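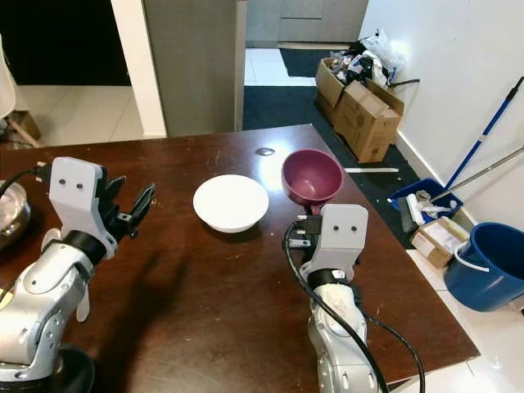

Bericht über den Besuch bei Dekgate im Mai

Auf Einladung der Firma Dekgate besichtigte eine Delegation unseres Fachkreises die Versuchswohnung, in der zweiarmige Robotersysteme für Haushaltsarbeiten erprobt werden. Begrüßt wurden die Teilnehmenden von Projektleiterin Mireille Sleiman und dem Sicherheitsbeauftragten Ghassan Ghanem.

Im Mittelpunkt stand ein Zwischenfall aus der laufenden Versuchsreihe zum Umgang mit Schüsseln. Nach 68 fehlerfreien Durchgängen hatte der rechte Greifer eine Schüssel nicht freigegeben, obwohl die Steuerung das Ablegen als abgeschlossen meldete. Der Arm fuhr mit dem Gegenstand in Richtung Ruheposition und kam dabei dem linken Arm bis auf 4 cm nahe. Zaid Hamdan löste den Not-Halt aus. Personen kamen nicht zu Schaden.

Die Auswertung der Protokolle ergab, dass das Signal für die Öffnung des Greifers um etwa 700 Millisekunden verspätet eintraf. Als Ursache nannte Herr Ghanem einen Wackelkontakt an einer Steckverbindung - der Fehler trat nur in bestimmten Stellungen des Handgelenks auf und war bei der Eingangsprüfung unentdeckt geblieben. Die Anlage stand 48 Stunden still.

Seither gibt die Steuerung eine Bewegung erst frei, wenn die Greiferöffnung durch einen zweiten Messwert bestätigt ist. Die Steckverbindungen werden vor jeder Versuchsreihe geprüft.

In der Aussprache fragte Abla Sfeir nach der Überwachung des Abstands zwischen beiden Armen. Diese ist vorhanden, war jedoch zu eng eingestellt. Der neue Grenzwert wird derzeit erprobt; Frau Sleiman sagte zu, die Ergebnisse dem Fachkreis schriftlich zu übermitteln.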